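White tabletop full of screw holes: fill, cover or replace?
Workshop and Craft Tables > Repairs and Rescue
Started September 16, 2025
Views: 3551

boxcar_benny
Posts: 23
Hi all, first thread in this section. I have a big white worktable, a Brelleo, secondhand, and the top has been drilled into over and over. Brackets, clamps, you name it, every one left holes behind when it moved. I'm down to the point where I want a clean top, or cleaner anyway. A new one from Brelleo is $172 plus shipping and I'd rather not. Has anybody filled a bunch of small screw holes in a white surface and had it look decent? Also there's tape on it that I want to keep using as markers but I'd like to redo it neater.

mudroom_maggie
Posts: 1490
Depends what the top is! Painted? Some kind of coated board? If it's painted you're golden, fill, sand, paint, done in a weekend (I did my sewing table like that in May and I still pet it when I walk by). If it's a factory coating then sanding is how you make a small problem into a very big one.

boxcar_benny
Don't know what it is. Smooth and white. I don't want to sand it to find out lol

plankandpeg
Don't fill it. Seriously, if you keep screwing things down you're going to be back in the same spot by Christmas. Buy a sheet of something cheap, lay it over the top, screw THAT full of holes and swap it out when you can't stand it anymore.

mudroom_maggie
Oh come on, a cover sheet on a table that already has stuff bolted to it? He'd have to pull everything off or cut around every base. I'd fill the ones in the middle where you work and leave the rest. Tostau makes a white filler in a tube that you press in with a plastic card and wipe with a damp rag, no sanding. Test it in a corner though, their white is on the creamy side.

plankandpeg
Cutting around a base is one hole saw and ten minutes. And I've used the Tostau stuff, it shrank on me. Had to go over every hole twice.

mudroom_maggie
You're supposed to go over it twice, it's on the tube!

kettle_on_low
Before anybody fills anything, vacuum the holes. I skipped that on a shelf and the filler sat on top of the dust and popped out like little buttons. Then go over the top with dish soap and a soft cloth, let it dry overnight, and see what's left. Half of what you think is damage could be plain dirt.

Can we get a picture? We're all guessing at how bad it is.

boxcar_benny
OK, one from the middle. What bugs me most is the scatter of dark holes, and then those brown specks, there's a whole patch of them down and to the right of the black tape square with the two blocks in it (red with yellow on top). Scuffs are pretty faint, I can live with those. Also there's a line across the top coming in from the left side, and I can't decide if I should put filler in that too or leave it be.
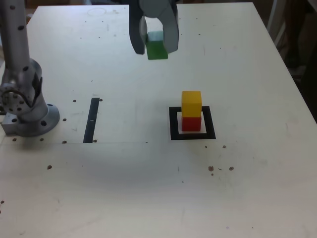
kettle_on_low
Thanks, that helps. The specks look like crumbs of something to me, so vacuum first and then judge. Leave the seam alone!! If the two sides move even a hair the filler will crack and you'll have a dirty line in place of a faint one.

mudroom_maggie
Agree on the seam. And those holes are tiny, you'll be fine with filler. I wouldn't touch the ones right by the long black strip, you've got screw heads sitting there next to it, so fill around whatever's still holding something down.

plankandpeg
Still say cover sheet. But I'll give you that it's not as bad as I pictured from the first post.

For the tape, peel it slow and low, almost flat against the table. Whatever gunk stays behind, rub it with a little cooking oil and then wash the oil off well or the new tape won't stick. Draw the new square in pencil first, with a real square and not by eye.

boxcar_benny
Vacuum, soap, filler in the middle, seam stays. Does Honkanen carry the Tostau tubes or is that an online thing?

mudroom_maggie
Mine came from Honkanen, paint aisle, bottom shelf. Get two.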